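Manalastas Neighborhood Learning Program
Progress Report to the Cosen Fund
Reporting period: February through May
Submitted by: Angelica Samonte, Program Manager

1. Status

The evening literacy program remains on schedule. Adult reading classes opened in February at both approved sites, the Manalastas branch library and the annex on Asto Street, and have continued without interruption apart from one week of closures for storm damage. Spending is within the approved budget. One change to the equipment line is requested in Section 4.

2. Enrollment and attendance

Classes are held from 6:30 p.m. to 8:30 p.m. and are taught by 2 paid instructors, Jomar Macaraeg and Araba Gyamfi. Attendance was strongest in March and fell in April, when many learners moved to longer shifts at the packing plant. Mr. Macaraeg has since offered a shorter session before the evening shift begins, and several learners who had stopped attending have returned.

Staff lent 2,133 books and workbooks during the period. Large-print titles and driver's manual study guides were requested most often. The supply of beginning readers at the annex is still thin, and we expect to move part of the library's stock there over the summer.
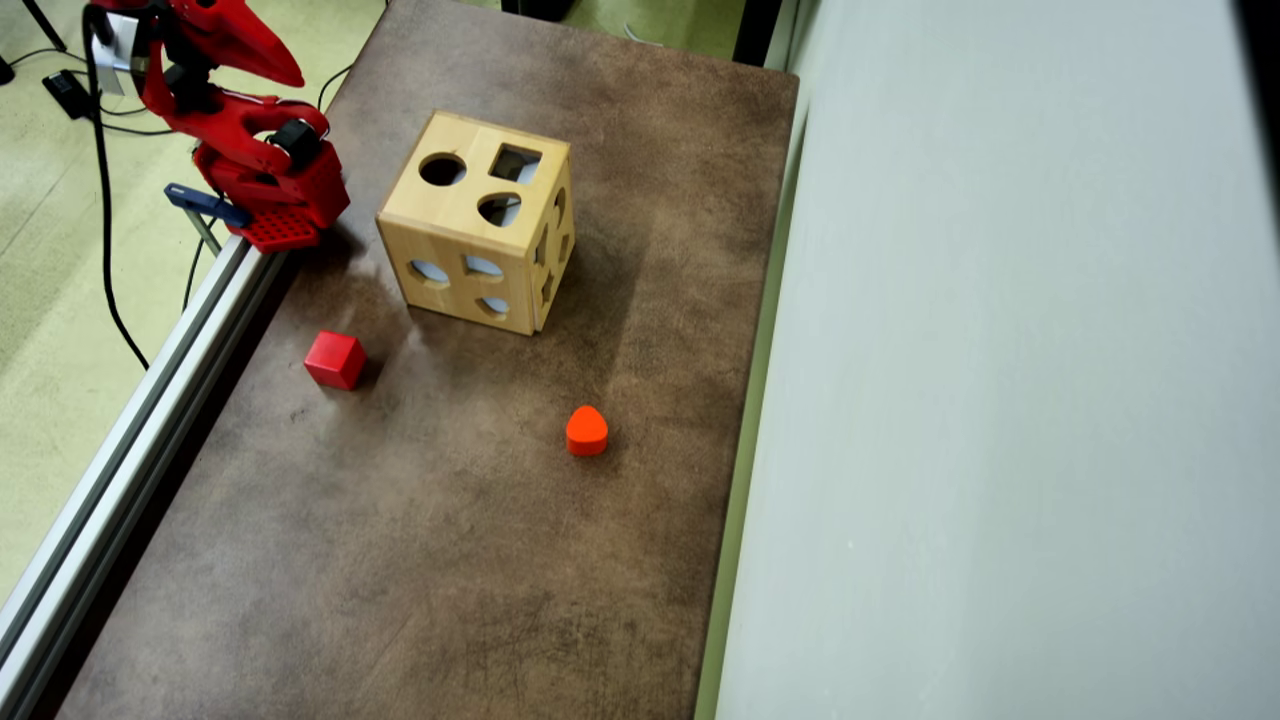
Furniture and room setup were completed in April. The original plan called for individual desks, but learners told us during the first weeks that they preferred to read in pairs and to share a dictionary. Ms. Gyamfi therefore changed the layout to shared tables. A dark brown tabletop is easier on the eyes under the ceiling lights than the white surfaces we first considered, and learners with low vision have reported less glare on the page. Reading lamps will be added at the annex in the next period.

3. Learner progress

Reading levels are checked at entry and again after 7 weeks of instruction. Most learners who completed both checks moved up at least one level. Gains were smaller in writing, where learners have had less practice time. Mylene Soriano, who oversees the curriculum, has revised the lesson plans so that every class now ends with a short written task, such as a note to a school or a request to a landlord.

4. Budget

Instructor pay and rent are in line with projections. Printing costs were higher than planned after the Zeltovex workbook series went out of stock and lessons had to be copied in house. We request approval to move the unspent portion of the equipment line to printing. The total award would not change.

5. Next period

The summer term will open in June at both sites. Bienvenido Tan will contact local employers regarding class times that fit rotating shifts, and Ms. Soriano will complete the writing materials before the term begins. A full set of attendance records and receipts is available to the Fund on request.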